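Workshop tips: getting the software side right before you blame the arms

If you've spent any time with a pair of bench arms at home, you'll know the feeling. It's Sunday afternoon, the kettle's on, you've set up a simple dish rack job, and the left arm sails off as though the rack had moved house overnight. I've been keeping a list of the little software habits that save me grief, and I thought it was time I put them on a page.

Name your poses properly. I used to have one called "home", one called "home2" and one called "realhome", and I'm sure you can guess how that went. Now every pose in my planner (I use Nutton, but any of them will let you do it) gets the arm, the place and the height in its name. Left, rack, high. Dull as dishwater, and I never load the wrong one.

Give every pick an approach point. Set it 40 mm straight above the grasp and make the planner pass through it going in and coming out. Bowls especially want this, as a sideways entry will catch the rim and take the bowl for a walk across the table.

Turn the speed down while you're testing. A quarter of your usual speed is plenty, and do the first run with one arm parked well clear. I know it's tedious — make a cuppa.

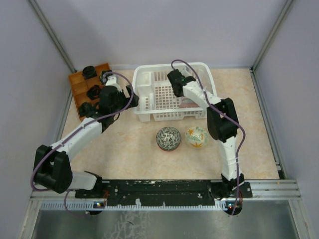 Do both arms need to share one planner?
They don't have to, but it makes life a good deal easier. With one planner, each arm's path is checked against the other's before anything moves. If you keep two, add a shared zone over the rack that only one arm may hold at a time, and have the other wait outside it.

Patterned crockery deserves its own note. Colour-based detection gets muddled by leaves and flowers, and will sometimes tell you very confidently that one bowl is several. I switched Calado over to fitting the rim outline, and it's been much better behaved. Shiny glaze can still throw it, so move your lamp before you start fiddling with thresholds.

Put the cables in your collision model too. A fat cylinder along each link is good enough, with a bit extra at the elbow where the slack likes to gather.

Lastly, save your logs with the settings file alongside. Mine keeps up to 800 runs before it clears out the oldest, and I've gone back to them more often than I'd like to admit. Label the folder with whatever you changed that day, even if it was only the lamp.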